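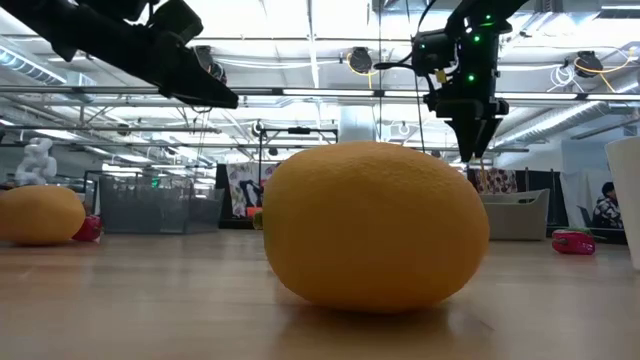 kalliopi_r
Has anyone's orchestra moved sub pay to per-service with no cancellation clause? Enstead Philharmonic just sent me the July contract, and they can drop you with 3 days' notice and pay nothing. I read it with a lemon on the table in front of me, which suited my mood!

hornguy40
Ours is 10 days or they pay half. Ask for that.

Eyvindur G.
I'd sign it – subs who make noise get moved down the list.

kalliopi_r
I'm already way down the list, lol. It's $1,007 for the whole run, and I'd be turning down other work for it.

hornguy40
Disagree with Eyvindur. I asked at Sernberg and still got called back. Email the personnel manager, keep it short.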